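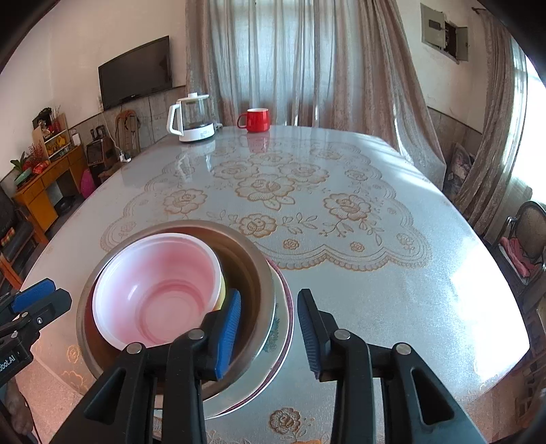 So I did it, I finally joined a choir! Me, the person who mouthed the words to every school song for six years. Faith Wanyama has been on at me since forever and in January 2009 I ran out of excuses (my old one was the bus, and then they moved practice to Golero, which I can walk to).

First night I stood with the altos, then Salim Mugo listened to me for one verse and waved me over to the tenors. Fine by me, the tenors have the radiator. There are 9 of us on that side and most can't read music either, so we learn by ear and hum it all week. I've been humming it over the washing up, in the shower, in line at the bank...

The big piece is in Latin and I keep getting lost on page four, where everyone comes in at a different time. Lilian Gachanja told me to just watch the conductor's left hand. I tried that and lost my place in the words instead.

We sing it in February at the hall in Dostham, 616 seats, and I've been told to get black shoes. Mine are brown. Does anybody know if polish covers that, or am I buying new ones?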